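Workshop & Home

The Case for a Covered Table

By Leopold Kaufmann
5th October

A good worktable takes years to wear in, and a single afternoon to ruin. At the Allen workshop in Herusberg, where furniture has been repaired and finished for 29 years, the preferred protection is a loose board laid over the top. It is lifted off when it needs cleaning and replaced when it is past use.

The practice is older than the workshop. A household inventory of 1652, kept in the Ruchti collection, lists "one table, with board to cover" among the contents of a kitchen. The entry does not say what the board was made of, or what it cost. It was valued together with the table.

Modern boards come in many weights and finishes. The Allen workshop recommends a flat sheet large enough to take the whole of a job, with the table left showing at the margins so that the sheet can be gripped and lifted. Color is a practical matter as well. Small parts disappear against a dark surface, and a white tabletop throws back a good deal of light under strong lamps. Yellow has become the usual choice for fine work – it is bright enough to show a dropped screw and easier on the eye over a long day.

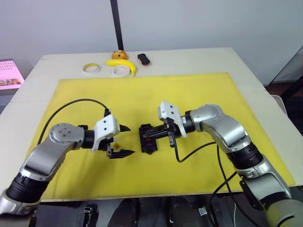
Wear should be expected. A board in regular use will lose its even color and become mottled in places, and this alone is no cause to discard it. A warped board is another matter, as objects set down on it will rock. The workshop turns its boards every 10 days and stores the spare ones flat.

Visitors may see the full range in April, when the Vovuvach hall reopens with 700 pieces of workshop and kitchen furniture on display. Several of the older tables will be shown with their covers in place.

Related
Caring for Painted Tabletops
Kitchen Inventories and What They Leave Out
Choosing a Lamp for Close Work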